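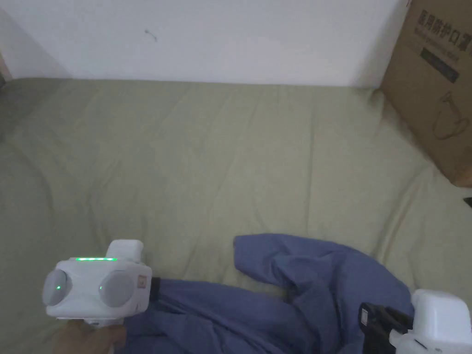 Findard Publishes House Rules for Handheld Gripper Work

22 shares | 2 comments

Findard released its first good-practice guide for handheld gripper recording in homes on Monday, after a review period in which the word "tidy" was struck from the draft 33 times.

The guide runs to 20 pages. It asks operators to check the indicator lights on both grippers before each take, to keep fingers behind the jaws, and to leave laundry as crumpled as they found it. Ironing a shirt before a folding session is now a reportable event.

"We looked at 1135 recordings and found beds made to hotel standard in most of them," said Elibariki Urio, who led the drafting. "Our customers do not live in hotels. A few of them barely live in bedrooms."

Section 2 covers consent, stored boxes with printing on them, and what to do when a cat joins in. Grinach and Sesell will adopt the rules in June. Després has asked for a longer look at the cat section.

The guide is free to download from Findard. Printed copies are available on request and arrive folded.

0 comments on this release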